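# What the card demonstration leaves out

Every robotics club I have judged, mentored or paid a registration fee for has the same line somewhere in its brochure. Students "learn by building real robots." I have stopped arguing with the word "real," but I would like to spend some time on "learn."

The club I know best meets in rented office space on the edge of town, the kind of place with rolling chairs and a printer that belongs to the landlord. It calls itself Stevora. It takes high school students, charges their families for the season, and enters them each July in a contest called the Tlapale Cup. I helped out there for two seasons. I liked the students very much. I came away thinking that the program is selling something it doesn't quite deliver, and I don't think it is unusual.

This season the project is grasping. Each team has to get a gripper to pick up small household things and put them somewhere else. The way it's done now, you don't start by writing out the motion. You start by doing the motion yourself, over and over, with a hand-held gripper that carries a camera. The recordings go into a training program, and what comes out is supposed to move a robot arm the way you moved your hand. The club uses a software package called Flellon for this part. You load the recordings, pick a few settings, press start and go home.

I have nothing against the method. Some of it is clever. My complaint is with what the students do all evening, which is pick up the same kind of thing 30 times, put it down, and pick it up again. Then they swap places. A student who joined to learn how machines work can get through a whole season as a very patient pair of hands.

The club's answer, and I have heard it many times, is that collecting good examples is a skill. That's true. It is a skill the way that holding the flashlight for your father is a skill. You find out where to stand. You find out that moving too fast ruins the result. If your father is a good teacher, you also find out what he's doing under the sink, and if he isn't, you find out that flashlights get heavy.

Thin, flat things are where the project gets interesting, and where I think the most teaching gets thrown away. A card is hard to grasp. Lying on a table it gives you almost no edge to work with. Held upright, it wants to bend or swing. A student who has to think about why it does that is doing physics, and mechanical design too, whether or not the word comes up.

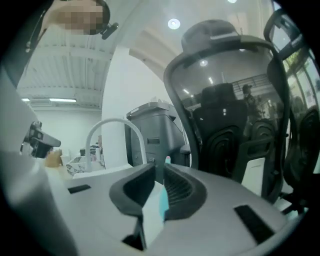

*A thin card held upright between the gripper's jaws during a club evening.*

Look at the jaw for a minute. It has fine ridges on its inner wall. Somebody decided to put them there, and that decision could fill three good evenings. What do ridges do for a grip on something as thin as a card? Would a smooth wall do worse? Would a softer one? You could print a few versions, try them with cards, spoons and bottle caps, and keep a notebook. At the end a student could stand in front of a table of judges and say, "We thought this would help, and it didn't."

In my two seasons I never saw a team change the jaw. The grippers came finished, the students used them as they came, and when a grasp failed the advice was to record more examples. Sometimes that worked. Nobody could say why, including me, and I was there as the mentor.

This is what bothers me about teaching with trained systems. The old contests, with their line-following carts and their terrible wheels, were limited and a bit silly. But when the cart ran off the line you could find out what had happened. The sensor was too high, or the threshold was wrong, or a wire had come loose. A kid of 14 could find it, fix it and be certain. With the new projects, a failure sends you back for more recordings, and a success tells you the recordings were enough. Neither one teaches you to look for a cause.

I can hear the objection, because a parent made it to me in the parking lot after I'd been complaining. Isn't this how the professionals do it now? Shouldn't kids learn the tools people use?

Partly, yes. But a working engineer who trains a grasping system has years of other knowledge to fall back on when it goes wrong. She can suspect the camera mounting, or the lighting, or the fact that all the examples came from one table. She knows what a fair test looks like. The students have been handed the last step of a long staircase and told they've climbed it.

And the contest doesn't check. Last July the Tlapale Cup scored teams on completed grasps, with a small bonus for presentation. The winning team finished 29 out of 35. I was pleased for them, and it was a nice piece of work. I asked one of the members which objects had failed. She didn't know. It wasn't on the score sheet, so it hadn't been written down. Six misses, every one of them more useful than the hits, and they went straight in the trash.

There is a second thing I would raise with any parent looking at a program like this. Ask where the recordings go. At Stevora the students' sessions are uploaded to a shared library called Namis, which other clubs can draw on. The idea is generous and I don't suspect anyone of anything. But a season of careful work by teenagers has some value, and the families were told about it in one sentence near the bottom of the sign-up form. A class that used the question would be a better class. Who owns a recording of you doing something? What should you get for it? Fifteen-year-olds have strong opinions about this if you let them talk.

I don't want the club to shut down. If I ran the next season, I would cut the recording time in half and give the rest to the parts that currently arrive in a box. Each team would have to change something physical about its gripper, even if the change made it worse. Each would have to predict, on paper and before testing, which objects would fail. The contest would score the prediction alongside the grasps, so that a team with a mediocre robot and a clear idea of its faults could beat a team with a good robot and no idea at all.

I suggested most of this at the end of my second season. The reply was friendly. I was told the students enjoy the current format, and they do; I've watched them enjoy it. I was also told that a prediction score would be hard to explain to sponsors – a more candid answer than I expected.

So my advice for now is small. If your kid is in a club like this, skip the demonstration at the end of the season. It will look good. Go on an ordinary evening, sit in one of the rolling chairs, and wait until something gets dropped. Then ask your kid why it fell, and see whether anyone in the room has been taught to care about the answer.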